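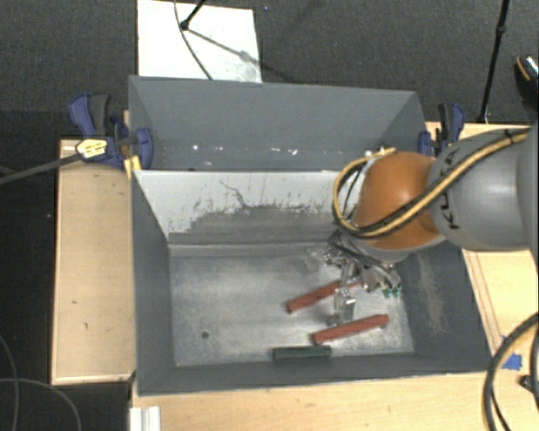 A divided bin with a well-scuffed floor, two reddish-brown bars and a green one.

Bins and Other Places Things Go to Hide

Every workshop has a bin that began life with a purpose. Mine was for offcuts. By October it held offcuts, a tape measure and half a sandwich bag of screws.

A partition helps. Put the stuff you reach for in the bigger half and the stuff you swear you'll use someday in the smaller one. When the smaller half is full, someday has come.

Leave some floor showing. If you have to dig, you'll buy another one at Hillbridge before you find the one you own.

Scratches and worn patches are fine. I spent a weekend repainting the inside of a bin once, and it looked lovely until the Monday. Sweep out the grit and save the paint for something people look at.

Long pieces go in lying down, all pointing more or less the same way. Short ones get pushed up against the front wall where your hand lands first.

Suleiman Chukwu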